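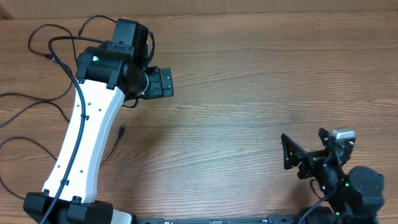 Ondis Reuse Center Extends Drop-Off Program to Cables and Tables

04/02/2021

The Ondis Reuse Center will accept household cables and wooden tables from residents of Jerkever and Chong under an expanded drop-off program approved by the center's board. The program runs through August and is free of charge.

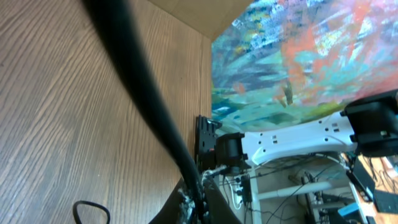 Suha Srour
Communications Officer

Residents may bring up to 60 pounds of material per visit. Power cords, network cables and extension leads are accepted in any condition, including those with worn or taped sections. Batteries must be removed and handed in separately at the front desk.

Cables that cannot be reused will be sent to Laltel, the center's recycling contractor, for recovery of copper and plastic.
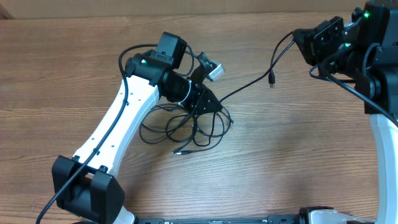
Cables on a wooden tabletop. Cords do not need to be sorted before drop-off.

Wooden tables will be checked for stability and surface damage, then offered to households on the center's waiting list, which now stands at 200 names. Pieces with a damaged finish may be sanded and resealed on site – this work can take up to 2 weeks. Upholstered furniture remains outside the program. 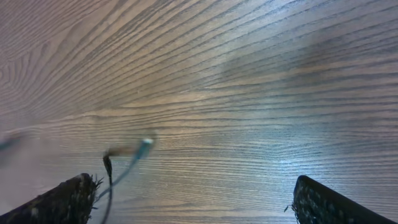
Wood grain on a tabletop. Tables with marks or light scratches are welcome.

The board has set a target of 500 items for the program. Appointments are required for tables and may be made at the front desk or by telephone. Cables may be left at any time during opening hours.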